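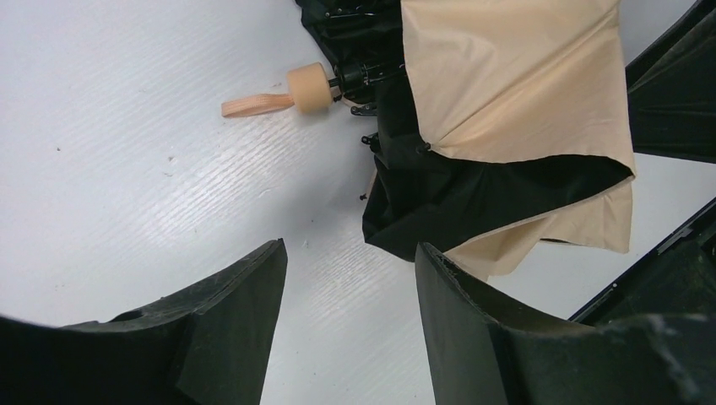 Threads > Household > Small Grievances

I have reached the stage of life where I own an umbrella that matches its own handle. Peach. With a peach wrist strap, in case I should be parted from it on the bus.

It's the Usaseo compact, black on one side and beige on the other. The shop called the colour "sand". The shop has been to a different beach from me.

Putting it up takes one second. Putting it away is a craft, like thatching.

The leaflet has 7 steps for folding it. Step four is "smooth the panels". Step five assumes you managed step four.

You're meant to shake it, hold the handle, pull each panel out flat and wrap them all the same way round. I get as far as the third panel and then the first one comes back to see what's going on.

The ribs are the real trouble – one always pokes out at the side, and when you tuck it in another one appears lower down.

My last one was a Jetik. It folded beautifully and then turned inside out in Braltidholm in April, in front of an entire bus queue.

Tried rolling it on the table this morning. Got something the shape of a cabbage.

There's a little sleeve that goes over it once it's rolled. I last saw the sleeve in the shop.

Anyway, it's going in my bag as it is. Forecast says dry until Thursday week, so I'll need it by lunch.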